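# Akau cell: questions we keep getting

Akau is the door-opening robot in the corner of the Ledholm building, plus the simulator it practices in at night. Gemechu Weldu looks after the machine, Karlijn Jansen looks after the simulator, and each believes the other one has it easy. Please read this page before messaging either of them.

**How do I start it up in the morning?**

Main breaker, then the controller, then the workstation. Wait for the controller light to go solid green before touching the workstation. If you do it in the other order the arm comes up without its joint limits, complains, and has to be shut down again – a process that takes longer than the coffee you were hurrying toward.

**It says "homing failed." Did I break it?**

Probably the base is parked crooked. Release the brakes, push it back against the two floor stops, set the brakes and home again. If it fails three times in a row, leave it alone and find Gemechu. A fourth attempt has never impressed the robot.

**How often does the wrist need grease?**

Every 500 hours of run time. The hour counter is on the second page of the controller menu, where Soltani hid it from casual visitors. Use the grease in the gray cabinet, one pump per fitting, and wipe off what comes out. The spray can on the windowsill is for the window.

**What about the finger pads?**

Swap them when the tread is gone or after 600 door cycles, whichever comes first. Four screws per pad, hand tight. Rory Dunbar once used the power driver and we now own a very nice set of thread inserts. Rerun the grip calibration after any swap, even if you only changed one side.

**The arm drifts when it reaches for a handle. What now?**

Check the boring things first, in this order:

1. Wrist camera bracket: wiggle it. If it wiggles back, tighten it.
2. Lens: wipe it with the cloth in the drawer, never your sleeve.
3. Calibration board: run the 17-pose routine with the board taped flat to the bench.
4. Cable at the elbow: look for a kink where it leaves the clip.

If all four are fine, write down which handle it missed and in which direction, and hand that to Karlijn. "It's off a bit" is not a direction.

**Can I load a new policy straight onto the arm?**

You can, in the sense that the button exists. Run it in the simulator first, all the apartment layouts, then on the real arm at 30 percent speed with a hand on the stop. Griet De Bruijn signs off on full speed.

**How do I set up a layout in the simulator?**

Copy one of Karlijn's and change it. Every door needs a hinge axis, a swing limit, a handle on the correct side and a friction value. Leave the friction at zero and the door flies open at a breath, which teaches the policy all the wrong lessons. After saving, render a view from the robot's height and look at it with your own eyes. A mid-range layout has a couple of doors at different angles, handles that don't match and something soft on the floor near the route:
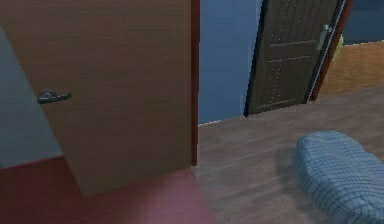 **Where do the simulator logs end up?**

They go to the shared drive, in a folder named after the layout, and stay there for a month. Anything you want to keep longer should be copied to your own folder before then.

**The emergency stop is pressed and nothing will reset. Why?**

There are two of them. The second is on the back of the cabinet, at exactly the height of a backpack. Twist to release, then hit reset on the controller.

**Who do we call when it's really broken?**

Gemechu first, then Henk Bakker at Plustura, who holds the service contract and has the spare wrist motor. Have the error code and the hour count ready. Henk does not come out on a Saturday, and he has heard your reason before.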